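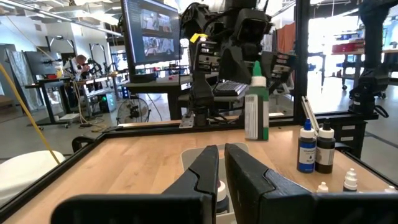 Do I need a table with a raised rim just for little dropper bottles?
Depends how often you knock them over. I do it a lot, so for me the rim was the whole reason to buy one.

I've had the Direlley worktable since July and I use it nearly every day, mostly for mixing small batches of ink and paint and then putting everything back in the wrong place. It's a light wood top with a black metal frame, and the frame comes up a little higher than the wood along the edges. On the store page that looks like a design choice. In daily life it means a bottle that tips over rolls to the side and stops there. My old desk sent them straight under the radiator!

I paid 198 dollars, which made me wince a bit (the Handau one is a good deal cheaper, but it's perfectly flat and the finish felt sticky in the store). Putting it together took me one evening and a lot of muttering. The instructions are all drawings, no words, and step four shows the frame upside down. If you get stuck there, flip the page over and carry on.

The wood is pale with a nice grain, and I like having that under the bottles. Green, blue, black, white, they all stand out against it, so I can grab the one I want without squinting at labels. The flip side is that it shows every drip. I got a dot of blue on it the first week and scrubbed at it with dish soap until most of it came off. Most of it. Put a coat of wax on before you start, I wish I had.

Small dropper bottles are tippy things on any table, especially the skinny ones with the pointed caps. I tried a Trotance bottle rack for a while and went back to letting them stand loose in a bunch near the right side, with a rounded tray for whatever is open. My friend Léonie Pruvost swears by the rack, but she has about a third of my mess and much more patience.

Two gripes. The rim is a pain to clean, dust gets packed into the corner where the metal meets the wood and you need an old toothbrush to get it out. And if you like to rest your forearms on the edge while you work, you'll feel that metal by the end of the afternoon. I fold a dish towel over it.

Would I buy it again? I would, and in the same size. I might go for the darker top if they ever bring it back, though I'd probably miss the pale one after a week. Four stars, with one off for step four.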